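Surfaces and Materials, handout 2: Speckled worktops

In this unit we look at the worktop before anything is placed on it for work. Please read the notes before the practical in April and bring your sample card from Killitari.

A speckled grey surface is made to hide small dirt. This is pleasant at home but difficult for the person who must inspect it. Look first for the joints – they collect crumbs and old polish.

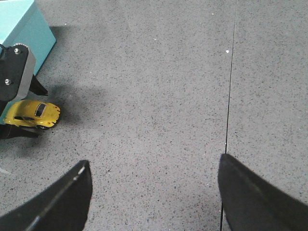

Fig. 1. Grey speckled surface with a thin dark seam.

Pass a fingertip across the seam, slowly, in both directions. Write down if you feel a step. The two panels should match in colour and in speckle.

For the second exercise, go down until your eyes are near the level of the top. From there the gloss is easier to judge. 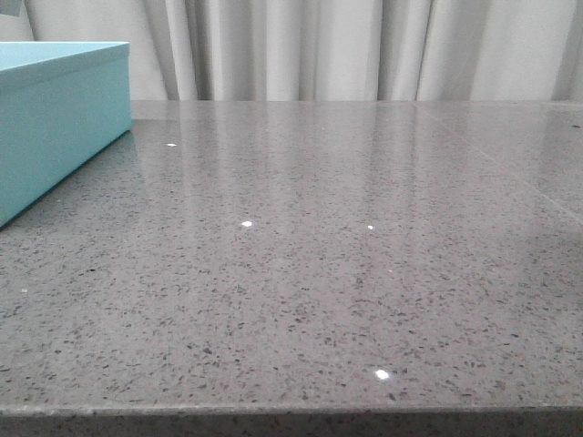
Charito Lumanlan

Notice how the folds of the curtain come back in the polish as pale bands, and how they fade towards the viewer. On the Foltton form, mark gloss on page 63.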